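My aunt turned 70 in November and somehow I ended up in charge of the food. Forty people, one church hall in Gandoldale, and a family that has opinions about potato salad. I'd never ordered catering in my life, so I did what anybody would do and called the place with the best sandwiches.

That's Gronow, the little deli on the corner as you come in from Cerkstead. I've been buying lunch there for years (the turkey and pickled cabbage on rye, if you're asking) and had no idea they did parties until I saw the sheet taped up next to the register. Cheuk-hei Wu runs the catering side and he talked me out of half my list in up to ten minutes. I wanted four hot dishes. He asked how many outlets the hall had. I didn't know!

So we went with two hot trays, the baked ziti and the chicken with lemon, and everything else cold. Three big boards of meats and cheese, a green bean salad, rolls, and a bowl of the marinated mushrooms that I ordered for myself and then had to share.

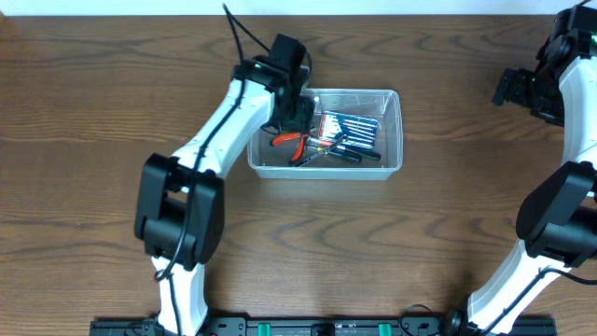

Antonina Yatsenko
Home cook, lunch enthusiast, writer of this blog

The bill came to $565 with delivery, plates and serving spoons included. I had a quote from a bigger outfit called Lumura that was $1033 for pretty much the same spread, and they wanted me to pick everything up myself. I'm sure their food is lovely – I just don't have a car that fits trays.

What ran out first? The rolls. I'd order double next time, because people were making tiny sandwiches from the boards and going back for more. The ziti held up fine for the whole afternoon with the foil on. The chicken was gone before my cousins even got there, and I've heard about it twice since.

The potato salad, by the way, came from my mother. There was no ordering that one. She brought it in the green bowl and stood next to it until everyone had taken some.

If you're thinking of using Gronow, call in the morning before the lunch line starts, and ask for the mushrooms. They're not on the sheet.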